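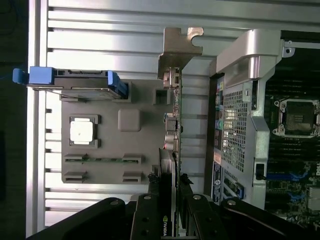 Where all my stuff has gone, part two

Right, quick one before I have to get Junaid from the station. Said in April I'd write up how the Big File Clear-out was going and then didn't, because it wasn't.

It is now. Sort of.

For anyone who missed the first bit: I have been keeping everything I've ever typed, scanned, been emailed or half downloaded since college, over four computers and a shoebox. Not tidy. Folders called "new", "new new", "desktop old", "sort this". One called "sort this" inside "sort this". Started at Easter with the idea of one evening a week. Wednesday, because Wednesday is when choir used to be and I haven't filled the gap.

The old tower

Most of it was on the old desktop in the back bedroom. Big heavy thing, bought second hand from a firm in Nisbet that was closing its drawing office. I wrote two thirds of a dissertation on it and then several years of parish newsletter. Still starts. Takes as long as a kettle and sounds like one too.

I thought I'd just copy the lot over and go through it on the laptop with my feet up. Mistake. Copying everything means you now have everything twice, and the second lot has a fresh date on it, so you can't even tell what's old any more. Had to throw the whole copy away and start again. Two Wednesdays gone.

What I do now is one folder at a time, top to bottom, on the old machine, sat on the hard chair. Keep, bin, or don't know. Don't knows go in a folder with the month on it and I'm not allowed to open it till the month after. Bram's rule, he did his mum's house like that with boxes. Works better than I wanted it to.

Photos

2207 of them in the first folder alone. Of which:

a huge number of the same gate at Gumton, the summer I thought I was going to take up watercolours
the whole of Do-yoon's wedding, three times over, once upside down
my thumb
receipts
screenshots of train times for trains I presumably caught

I kept 90. Ninety! Felt sick doing it and then didn't think about it again until typing this. The gate is down to one. It's a nice gate.

The wedding ones I nearly got wrong. There were three sets and I assumed they were all the same so was going to keep the first and ditch the rest, but the third set had the evening do in it and the others stopped at the cake. Aunt in the green hat doing the conga. So do look before you bin. Sent the conga ones to Do-yoon who hadn't seen them and rang me straight up, and we were on the phone til gone eleven, and no filing got done that week either.

Letters

Harder. I don't mean proper letters, I mean things I'd written and saved as a document and maybe posted, maybe not. A complaint to the water people. A very stiff one to a landlord about a boiler. One to Rosaire from when we weren't speaking, four pages, which I'm fairly sure never got sent as we'd have had words about page three.

I read it standing up. Then I made a tea and read it again. Some of it was fair, to be honest, and some of it was me being twenty-three and tired. Didn't bin it. Didn't send it either, obviously. It's in don't know. I've told Rosaire it exists and got a laughing face back and then, a day later, "was it about the car". It was about the car.

Things I can't open

Nulter. Does anyone remember Nulter? Little note-keeping program, came on a disc from the library sale, green icon. I put EVERYTHING in it for a couple of years. Recipes, addresses, what I'd lent to who. All there, all saved, and nothing I own will read it. Opens as a page of squares with the odd word poking through. "Paprika", in one case. "Siebe owes me" in another, and then squares.

Siebe Leemans says he owes me nothing and that the squares prove it.

If anybody has a way of getting words out of old Nulter files, comments are open. I've tried changing the ending on the file name, I've tried opening it in three other things. Don't tell me to find the disc. I've looked for the disc.

Lesson from this, if there is one: plain text. I've been saving the recipes I still cook as plain text and printing them out too, and they're in a ring binder on top of the fridge. Nineteen so far. The lentil one has already got lentil on it.

What I'm using now

People asked last time so, briefly. An ordinary external drive for the keeps, and a second one the same which lives at Bram's. We swap when I go over. That's the whole system. I did try Siko for a bit, the sorting thing that guesses what your files are and gives them little coloured labels, but it decided all the newsletters were invoices and I spent longer telling it off than I'd have spent moving them. Might suit someone with more invoices.

Names for folders: year, then a word. 'choir', 'house', 'mum'. No more than that. If I can't think of the word it goes in don't know.

I'm not doing email. Please don't ask about the email.

Where it's at

Back bedroom machine, two thirds through. The laptop before this one, not started, can't find the charger, might be Junaid's charger I've been using for the other thing. The shoebox is all memory sticks and one of them is shaped like a duck. Haven't touched the shoebox.

Space cleared so far: loads. Couldn't tell you. I stopped writing it down after the first fortnight becuase it made me race, and when I race I bin the conga.

One thing I didn't expect is how much of it is other people's. Siebe's CV, 4 versions. Somebody's holiday rota. The seating plan for a do I didn't go to. I've been sending bits back to whoever they belong to with no explanation, which is the best part of the whole job frankly. Got a reply from a woman I shared a desk with 20 years ago. She's a vet now! Had no memory of the quiz sheet I'd sent her but did the quiz.

Next week is the newsletters. There's one from every month for six years and I wrote nearly all the jokes, so expect me to be no use to anyone.

Train's in at ten past and I haven't got shoes on. More soon, or in the autumn, knowing me.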